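Robichaud branch library to close for floor and heating work

The Robichaud branch library will close its main reading room in February while crews replace the heating pipes under the north side of the building. The children's room and the front desk will stay open with shorter hours. The library board approved the plan in October 2024 after putting it off the year before, when bids came in over budget.

The pipes date from the original building and have leaked in two places. Staff moved the large-print shelves away from the north wall last winter after water reached the bottom row. Most of those books were saved, but 896 items from the local history shelves were boxed up and sent to the Sikska storage building, where they remain. They can be requested at the desk and usually arrive the next working day.

Branch manager Ghislain Poirier told the board that the closing could not be done in stages. The contractor, Okamis, needs the full length of the room to get the old pipe out, and the heat has to be off on that side of the building the whole time.

"We looked at doing half the room and then the other half," Poirier said. "It would have taken twice as long and people would have been sitting next to the saws."

The job is expected to take seven weeks. Okamis will also patch the floor where it is cut open and repaint the north wall. The windows are not part of the work. Two residents asked about them at the meeting and were told that window repairs are on the list for a later budget.

What stays open

The front desk will handle holds, returns and new cards. The outside book drop will be emptied twice a day. Public computers will move into the hallway by the children's room, with fewer of them available, and sessions will be limited to one hour when others are waiting. The copier stays where it is.

Newspapers and magazines will be kept behind the desk and can be read in the hallway. There will be no quiet study space in the building during the work. The Todside branch will extend its evening hours for people who need a place to sit, and the 2 bus stops outside its door.

Overdue fees will not be charged on Robichaud items while the reading room is closed. Anything checked out after the start of the work will get a longer due date automatically.

Programs moving to Todside

The tax help desk, the English conversation group and the Saturday-style family story hours will all be held at the Todside branch, in the large room on the ground floor. The knitting group has chosen to take a break and will start again when the reading room opens.

Mingxuan Zhong, who runs adult programs for both branches, said the Todside room is larger than the one people are used to, but parking there is tighter. She asked people coming to tax help to book a time first and to bring last year's return with them. Walk-ins will be taken if there is an opening.

The conversation group will keep its current time. The book club has not settled on a room and will let members know by email. Its next title is already on hold at the desk, with extra copies on the way. 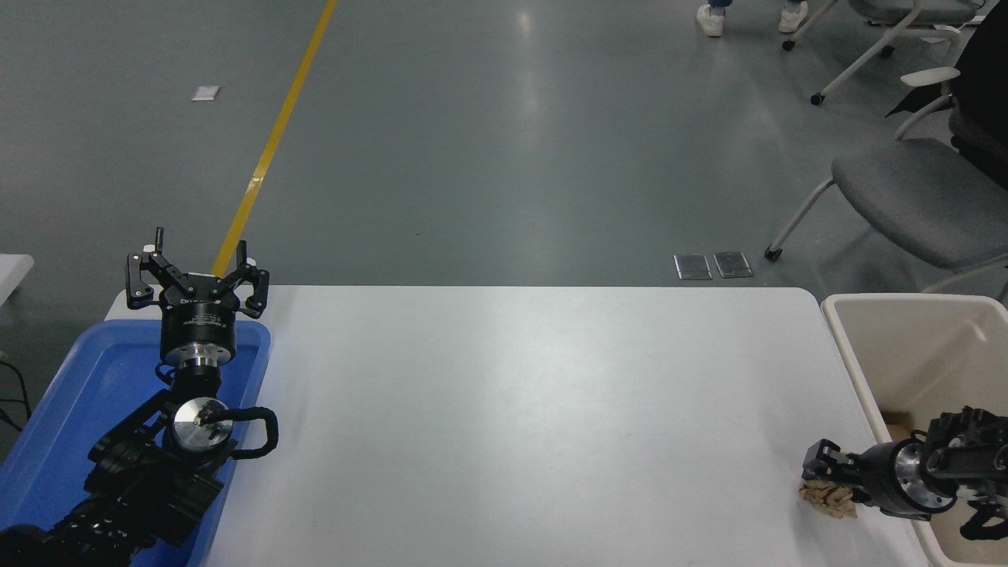
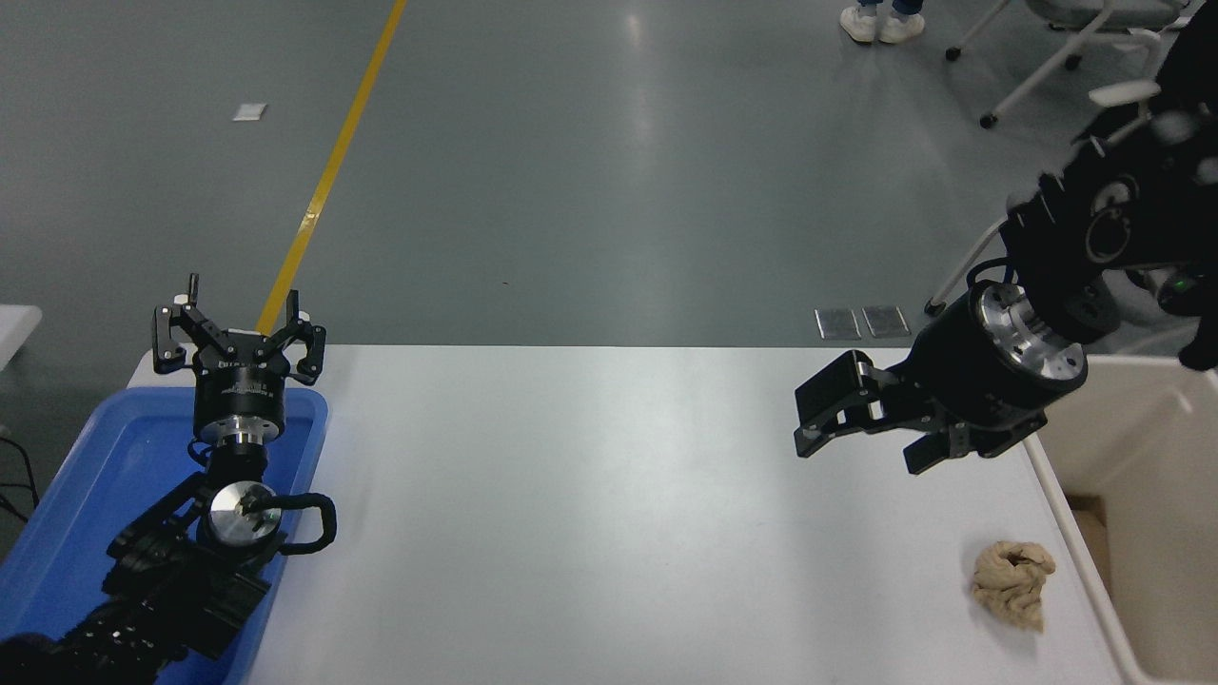

Comments and contact

The library has a card file of 3066 active borrowers at Robichaud and will mail a notice to each household before the work starts. Large-print notices are available at the desk, and the same information will be posted at the front entrance.

Residents who get books by home delivery do not need to do anything. Delivery days will stay the same, with the orders packed at Todside.

Written comments on the schedule can be left at either branch. The board will take up the final hours for the front desk at its next meeting, which is open to the public.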